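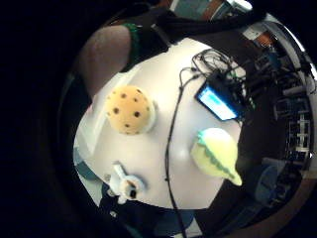 Figure 1. Table seen from the hand-held gripper's camera, with three soft toys laid out.

Robot Learning Lab, Unit 5: Gathering Examples by Hand

These notes go with the July lab sessions. Read them before you come in. The written part of the assignment is at the end.

In Unit 4 we trained a small policy on the Tumasis set, which somebody else had recorded. In this unit you record your own. The job is called Fakby in the course folders, and it is simple to state: pick up soft items from a table and put them in a plastic box. Each complete attempt is one example.

What counts as an example

An example starts with the hand away from the items and ends with the hand away from them again. Everything between goes in, including a missed grasp that you then correct. Do not cut those out. A policy that has only seen clean grasps has nothing to go on after its first mistake.

Stop and discard the attempt if a cable catches on an item, if the box gets pushed off the table, or if the recording light goes out. Write the attempt number on the log sheet either way.

Each pair records 100 examples. With the earlier groups' work, this brings the shared Batista set up to 1000.

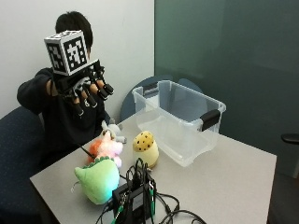 Tracking and Views

The glove carries joint modules along the fingers and a cube printed with square markers on top. Finger motion comes from the glove. The position of the hand in the room comes from the cube, so at least one printed face has to be in clear view of the fixed camera. Hold the hand up in front of that camera at the start of each attempt and wait for the software to lock on — then begin.

The gripper camera has a very wide lens. Straight edges come out curved, and items near the rim look smaller and more bent than items in the middle. Leave this alone. The Brotex loader handles the lens model, and a second correction on your side will spoil the data.

Vary the layout

Move the toys between attempts. Turn them, bring some closer together, and lay the long ones on their sides. Change the angle of the box too. If the yellow toy is always in the same place, the policy may learn the place and ignore the toy. We lost a full batch to this last year: all the numbers looked fine until the box was moved.

Change one or two things at a time and keep the cables clear of the path to the box. Swap operators after every seven attempts. People reach differently, and the set should show it.
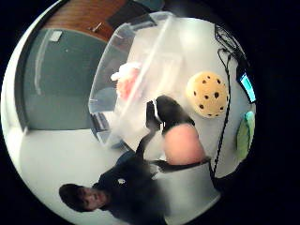 Grasping Round Items

A ball is harder than a plush toy. Plush gives a little under the fingers, while a smooth ball can roll off before they close. Come down over the top, wrap the fingers around the upper side, and lift only when the grip is set. Move at a normal pace. Very fast motion blurs the wide view and makes the hand hard to label.

Log sheet

For each attempt, write down the attempt number, operator, items on the table, kept or discarded, and a few words on anything unusual. "Dropped once, picked up again" is enough.

To hand in

1. Your log sheet.
2. Five kept examples that you think differ most from one another, with a short paragraph on how.
3. One discarded attempt and the reason you discarded it.

Upload the recordings before you leave the lab. The local drives are wiped overnight.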